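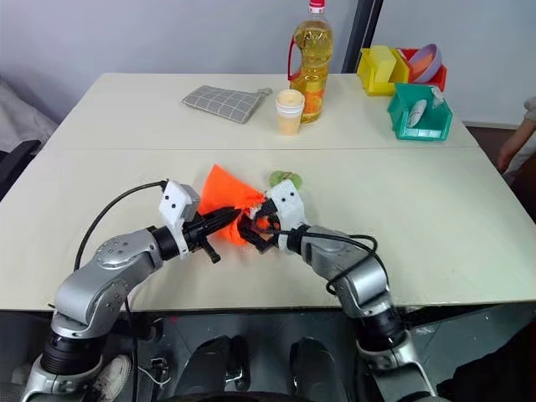
Figure 2. Both arms working on the orange fabric at the Haltow table, with the pouch, cups, oil and plastic bins behind them.

3.2 Collecting the demonstrations

We gathered every example for Mostiline by hand, which is to say one of us drove the two arms while the robot's own head camera and joint readings were saved. I did a good share of the driving myself (my shoulders still remember it), and Anathi Tshabalala and Nicanor Ayala took the rest. In all we kept 2,214 demonstrations and threw out 183, mostly for dropped video or a driver who gave up halfway.

Soft things ate most of our time. A bowl behaves the same way every time you grab it by the rim, but fabric like the orange piece in Figure 2 lands in a new heap on each reset, and the arms have to agree on who holds and who pulls! Early on we let drivers solve that however they liked, and the policy we trained on those first examples kept freezing with both grippers closed. So in January we settled on a house rule: one gripper pinches and stays put, the other does the moving. Drivers could still choose which side did which job, and we saved that choice as a label.

We also left clutter on the table on purpose. Bins, cups and bottles got shuffled between sessions, using 49 layouts that Shivam Kandpal drew up before we started, and drivers were told to leave anything alone that wasn't part of the task. If an arm bumped something and the driver recovered, we kept the example. I argued against that at first, and I was wrong; the recoveries come up again in Section 4.

Labels were added afterward by 2 people working separately, Kirstin Matheson and me. Where we disagreed on the moment a grasp began, we used the earlier time.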